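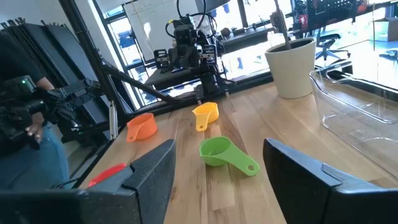
Drekasmont Home is pleased to announce that its Caketti line of baking measures, a favorite with families since the first set went into a kitchen drawer six years back, returns to stores this May with a new guidebook, a bigger choice of storage bins, and a free exchange program for sets that have lost a piece along the way. Anyone who bakes with children knows how those pieces wander. You set out to make one pan of muffins, and before the oven has even warmed up the lime-green cup is lying out on the butcher block with its long flat handle pointing one way, the orange one is tipped slightly to one side of the table and the yellow one sits off toward the plant pot. The bright colors are a big help at that stage, and so is a clear plastic bin kept right there on the table, where even a small helper can see what has been put away and what still needs to go in.

The guidebook, called "Everything Back in the Bin," was written by Brodie Pomare, who has taught family baking classes at the Panagiotou Kitchen for longer than she cares to say. It runs to 100 pages and covers measuring, pouring, leveling off flour with the back of a butter knife, and the part most cookbooks skip over, namely the cleaning up.

"I have always told my families to pick a color and stick with it," said Pomare. "If a four-year-old knows that her cup is the green one, she will go and find it, she will wash it if you let her stand on the step stool, and she will put it away. Ask the same child for a third of a cup and you may be waiting until supper — and I say that with a great deal of love, having waited until supper myself more than once."

The exchange program grew out of letters from customers. Over the past year Drekasmont Home received 622 requests for single replacement cups, most of them for the smaller sizes, and until now the company could only offer a whole new set. Starting in May, shoppers can bring an incomplete Caketti set to any Brusirico Housewares store and pick out the missing size and color at the counter, at no charge and with no receipt needed. The first 400 households to take part will also receive a copy of the guidebook.

"We would much sooner see an old set made whole than sold over again," said Hemi Treloar, head of kitchen products at Drekasmont Home. "My own mother's set has been one cup short for years, and I expect she will be first in line — she has already called me twice to ask what time the doors open."

Baking afternoons for children and their grown-ups will be held at participating Brusirico stores throughout the month. Aprons are provided, and every family takes home what it bakes. Places can be reserved at the customer service desk.

Media contact: Press Office, Drekasmont Home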